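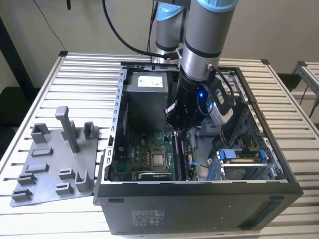

A robot arm reaching into an open computer case.

Where Does the Power Come From When the Lights Go Out?

Last January we had a big ice storm in Plallville, where I live. I was in the middle of making toast. The toaster clicked off, the fridge stopped humming, and the whole street went dark. But when I looked out of the window, the hospital up on the hill was still lit up like a birthday cake!

So how did the hospital do that? It has a generator. I've been a bit crazy about generators ever since I was small (my aunt ran a rental yard full of them over in Goten, and I used to eat my lunch sitting on the steps of the office, listening to them rumble). Let me tell you how they work.

What is a generator?

A generator is a machine that turns movement into electricity. It doesn't make energy out of nothing. No machine can do that. It takes one kind of energy and changes it into another kind.

Maybe you've seen a bike with a little light that only shines when the wheels go around. There's a tiny generator on that bike, and your legs are the engine. Pedal faster and the light gets brighter. Stop pedaling and it may go out.

What's inside?

A big generator has two main parts. The first is the engine. Most big ones burn diesel, the same stuff many trucks use. The engine's job is to spin a metal rod called a shaft.

The second part is called the alternator. Inside it there are magnets and lots and lots of copper wire wound into coils. When a magnet moves past a coil of wire, it gives the electricity in the wire a push. One push isn't much use to anybody, but the shaft spins so fast that the pushes come one after another after another, and now you can run a fridge. Or a hospital!

I still think that's kind of magical, and I've known about it for years.

Why do people rent them?

Big generators cost a lot of money, and plenty of people only need one for a little while. Think of a county fair. There's a Ferris wheel, popcorn machines and strings of lights, all in the middle of a field with no outlets anywhere. The fair only lasts a few days, so the people in charge rent a generator and send it back afterward.

The summer fair in Dunne rents 2 of them every year. They come on trailers, and each one is as long as a delivery van – I've walked all the way around one. Builders rent them too, and so do movie crews, and towns that are fixing their power lines.

How big is big?

We measure how much power a generator can give in kilowatts. A small one that you could wheel around like a suitcase might give 2 kilowatts, enough for a fridge and a few lamps. The one behind the library in Plallville gives 40. My favorite is the big yellow one at the Plarkitard ice rink, and it can run for up to 18 hours before somebody has to fill the tank.

Are they noisy?

Oh yes. An engine makes a racket, so the big ones usually sit inside a metal box lined with thick, soft padding that soaks up some of the sound. You can still hear them, but you can talk next to one without yelling.

Staying safe

Generators are for grown-ups to run. The engine gives off a gas called carbon monoxide. You can't see it or smell it, and it can make people very sick or even kill them. A generator must always stay outside, far away from doors and windows, and never in a garage. Parts of it get very hot too, so keep your hands off.

Try this

Walk around your home and find 5 things that would stop working if the power went out. Then pick the one you'd want to plug in first. I'd pick the toaster.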